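In Defense of the Plain Plastic Hanger

I love a good plastic hanger, and I'm tired of being told to grow out of it! Every closet makeover I read these days wants me to haul mine to the curb and buy velvet ones, or cedar ones, all matching. Last July I counted the hangers in my house and got to 246, most of them plastic, and 14 had cracked. That's after years of wet shirts, winter coats and my kids.

My aunt Hilkka Valtonen ran a dry cleaner's in Grokelcombe and she swore by the cheap gray ones. They rinse clean, they don't grab at a sweater when you're in a hurry, and a whole armful weighs next to nothing (try that with cedar).
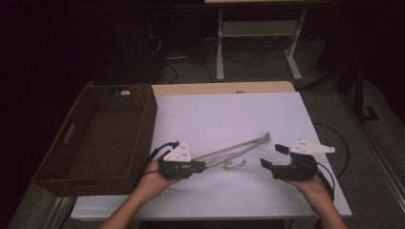
And they make laundry day so much nicer. I put a basket next to me, lay a shirt out flat on a big table, slide the hanger in through the neck – never stretch the collar, please – and it's ready for the closet. I can get through a full load before my coffee goes cold. Velvet fights me on every single sleeve, and I'd rather spend the money on shirts.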